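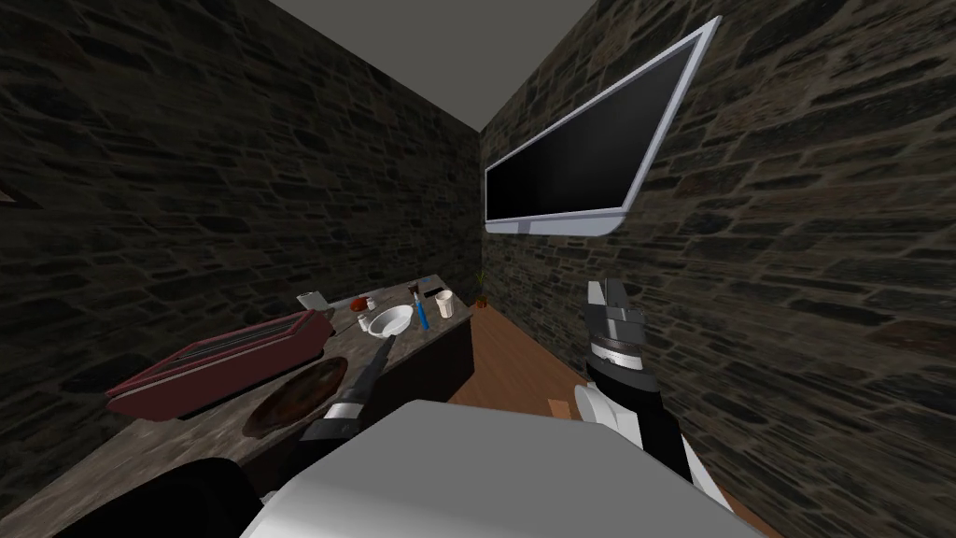 Fakura 700 Inline Duct Fan

In stock at Flustinton — ships in 2 business days

I've been selling ventilation gear out of the Flustinton shop for a long while now, and the Fakura 700 is the fan I end up recommending more than anything else on the shelf. It's a mixed-flow inline fan, so it sits in the middle of a duct run and pulls stale air from one end and pushes it out the other. People put them in workshops, basements, laundry rooms, small commercial kitchens (general room air only, please, not the hood over your fryer!) and long windowless back rooms that get stuffy by lunchtime.

What I like about it

It moves plenty of air for its size, 700 CFM on the high setting with nothing attached. You won't get that once you've added duct and a couple of elbows, and no fan will, so have a look at the sizing notes before you order. The motor runs at 2685 RPM flat out and there's a low speed too, which most of my customers leave it on nearly all day.

The motor and wheel come out as one piece. You undo two clamps, slide the middle section free, and the mounting bracket and ductwork stay right where they are. I cleaned mine last October with a soft brush and a vacuum and had it back up before my coffee got cold. The old Cosness fans we used to carry had to come down off the ceiling completely, and I do not miss those ladders.

Specs

Type: mixed-flow inline
Airflow, high speed: 700 CFM (free air)
Motor speed, high: 2685 RPM
Speeds: 2
Motor: sealed ball bearing, thermally protected
Housing: coated steel
Mounting: horizontal or vertical, any angle
Use: indoor, clean dry air

A few words on sizing

Measure the room, length times width times height, and you've got your cubic feet. My own workshop comes to about 3430 cubic feet, and on paper this fan would turn that over in around five minutes. In real life I've got a long run of duct, a backdraft damper and a wall cap in the way, so it's slower than that, but it's still plenty for sanding days with the door shut. Flex duct is fine for a short hookup. If you're going the length of a building, use smooth rigid pipe and keep the bends gentle — you'll hear the difference as well as feel it.

Don't forget the air coming in, either. I get calls from folks who say their fan is weak, and half the time the room is sealed up tight. Crack a door or add an intake grille at the opposite end from the fan and it wakes right up.

Noise

On low I can talk on the phone underneath it. On high it's a steady whoosh, and you'll notice it in a small room. If that bugs you, hang it on the rubber isolators that come in the box and put a couple of feet of insulated duct on the room side. The Nazarenko silencer fits too, and we sell it separately.

What's in the box

Fan, mounting bracket, rubber isolators, two duct clamps, and the instruction sheet. The speed switch is not included! Any 2-speed wall switch rated for the motor will do, and I keep a plain white one here if you want it all in one shipment. Wiring has to follow your local code, so get an electrician if you're not sure.

Returns and warranty

Unused fans can come back in the original box within 30 days. If it's been wired up I can't take it back as new, but the warranty still covers you, so call me first before you ship anything.

Page updated 27/02/2022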